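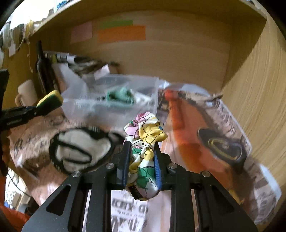
A floral fabric scrunchie in front of a light wooden shelf.

Cloldale and Hurnivis agree on rules for ferry passengers

November 17, 2022

Delegations from Cloldale and Hurnivis have finished two days of talks on the reopening of the passenger ferry line between the two ports. The text of the agreement was prepared by experts and is now with the transport ministers, who are expected to sign it before the end of the month.

Under the new rules, citizens of both sides will be able to stay for up to 36 days without a visa. At the border they will show a passport and a return ticket. Travelers from third countries must still apply in advance, and this procedure will not change for the moment.

"We discussed every point with patience, and on most of them our positions were already close," said Thitima Ongart, the head of the Hurnivis delegation. She added that the question of customs fees for small traders remains open – it will be discussed at a separate meeting in Ratanaporn.
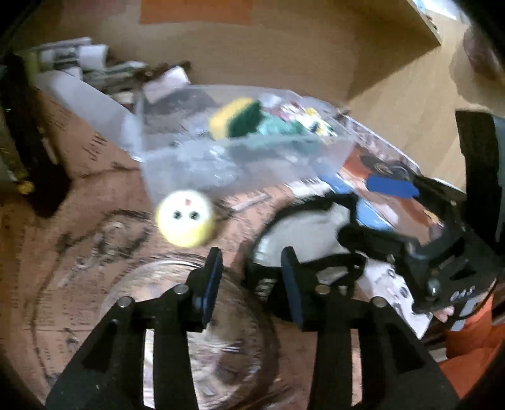 The first ships will carry up to 289 passengers each. The operator, Flitow, plans to make 7 crossings a week in the winter season and to decide on the summer timetable later. Tickets will be sold at the port offices and on the website of the company. The price was not announced.

The line was closed after the old terminal in Cloldale was found unsafe. The new building has a larger waiting hall and separate entrances for passengers with heavy luggage. According to the port administration, 200 people can pass the passport control there in one hour.

The sides also agreed to exchange information on the weather and on delays, so that passengers can be informed in time. A working group will meet for this purpose every three months, first in Hurnivis and then in Cloldale.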